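Most advice on storing dry goods comes from people who sell containers. Keep that in mind when you read that flour "must" be decanted within hours of getting it home, or that rice turns into a zoo if you leave it in the bag. I have kept a kitchen for a long time and left plenty of flour in the bag. Some of the usual tips hold up. A lot of them don't.

## Do you need matching containers?

No. You need lids that close. The matching set looks good on the day you unpack it, and then one lid cracks and the maker has changed the size. I bought a set of Kikix canisters years ago and was down to four usable ones by the second winter. The replacement lids cost nearly as much as a new set, plus shipping.

Old pickle jars work fine once the smell is out of the lid, and the smell never fully leaves some lids. Use those for nails.

## Clear or solid?

Clear plastic wins for anything you buy on a schedule, like oats, sugar or pasta. You see it's low and you put it on the list. The argument against it is that light ruins food. For spices and nuts on a sunny counter, maybe. For rice in a closed cupboard, I can't see how the light is supposed to get in.

What clear plastic does do is scratch and go cloudy. Skip the scouring pad and the dishwasher's heated dry cycle. Warm water, dish soap, a soft cloth. If it already looks foggy, try white vinegar first. If vinegar does nothing, the haze is scratches and you can stop working on it.

## The baking soda trick

You've read this one: leave a spoonful of baking soda in the empty container overnight and any odor is gone. I tried it on three tubs that had held onion powder, curry powder and dog treats. The dog treat tub came out better. The other two smelled like onion and curry, with baking soda.

Leaving them open outdoors for two dry days did more. So did crumpled newspaper, which I didn't expect to work at all.

## Bay leaves and bugs

People swear by a bay leaf in the flour. I've had weevils with the leaf and no weevils without it. What does seem to help is freezing new flour for four days before it goes in the cupboard, then letting it come back to room temperature in the closed bag so it doesn't pick up moisture. It takes freezer space, and I don't bother with flour I'll use up in a couple of weeks.

Wash the container before you refill it. Pouring new on top of old is how you end up with a bottom inch from three Septembers ago.

## Labels

Label makers are fun for an afternoon. Masking tape and a marker hold up just as well, and you can peel the tape off when the lentils become barley. Write what it is and the month you filled it. For anything with cooking directions, cut the panel off the box and tape it to the back.

Chalk labels wipe off on your hands. I'd leave them in the store.

## Gadgets I'd pass on

**Vacuum lids.** The Marwat pump held a seal on my jars for a bit under a week, then let go with a sigh. Coffee kept in it tasted the same to me as coffee kept in its own bag with a clip.

**Moisture packets.** Useful for salt in a damp house, and a few grains of dry rice in the shaker do the same job. The Funivero ones come 100 to a pouch, far more than any kitchen I've been in could use before they go stale in the pouch.

**Stackable bins with a spout.** Brown sugar won't pour through a spout. Neither will most flour.

## Two things worth the money

A wide-mouth funnel. Mine is a plain Turura and it has outlasted everything else in that drawer.

A cheap scale. Recipes that call for 200 or 500 grams stop being a nuisance, and you can check whether the giant sack at the warehouse store is a better price than the small one. Mine often wasn't.

## Where to put it all

Away from the stove, whatever the kitchen magazines show. Heat and steam do more harm than any bad lid. The cupboard over the refrigerator is warm too, so save that one for paper towels and the roasting pan. Heavy tubs go low, and small appliances shouldn't share the shelf unless you enjoy untangling cords from the oatmeal.

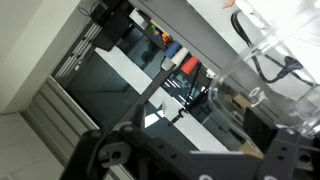 *Reading time: 4 minutes*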